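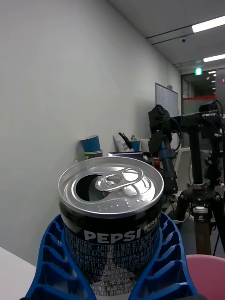 Mon 19 July

Drinks and cups day for the Plivholm pouring set! I'd spent all morning fighting the Skernel sheet (row 914 had the wrong cup size again, fixed now, please don't re-sort it) so I was pretty keen to get to the table.

Note for whoever sets up next: open the cola at the table and leave the tab bent back. Tape over the drain in the sink is gone too, so tip leftovers there.
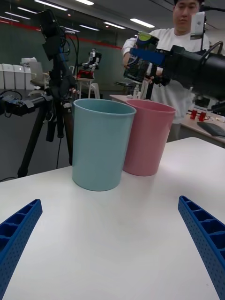 Cup layouts are next on my list, and I've got 8 of them to get through before we send anything to Gandeck. I'm starting with the overlapping one, the blue-green cup in front and the pink one tucked just behind it to the right, and I love those two colours together! Same shape and size, so colour's all we've got for labels. I'm writing "pink" and leaving it at that.

Still to do: 2 more sleeves of cups, wipes, fresh marker.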